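Brekau Opens Orders for Sollon Wall-Mounted Holder Board

STOLTATBRIDGE, February — Brekau, a maker of storage fittings for workshops and labs, has opened orders for the Sollon board, a flat gray panel with raised holders for small tools and parts. The board mounts upright on a wall, a bench side or a ribbed metal panel, so the bench top stays free for work.

The Sollon comes in several layouts. The version now in use at the Brito workroom in Stoltatbridge has four narrow slot holders, set in two rows, with a pair of solid raised blocks and an open square pocket on the upper row. The slots take thin, flat items. The pocket is meant for anything too bulky for a slot. 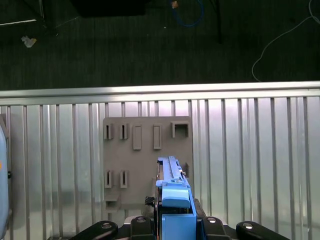
The Sollon board mounted on a corrugated aluminum panel. Photo: Brekau

"Most of our customers were keeping these parts in trays, and the trays ended up all over the bench," said Humaira Baloch, product manager at Brekau. "They asked for something that hangs up and stays put. We tried 20 layouts before we settled on the ones we are selling."

Brekau made a first run of 1,068 boards, and 729 of those were reserved before orders opened. A second run is planned for spring — customers who want a different mix of slots and pockets can ask for it at that point.

"We put ours on the outside of a metal panel that wasn't being used for anything," said Mostafa Kamel, who manages the Brito workroom. "I'd like a second one with more pockets."

All layouts are the same price and ship with mounting hardware. Orders and layout drawings are available from the Brekau sales office in Stoltatbridge.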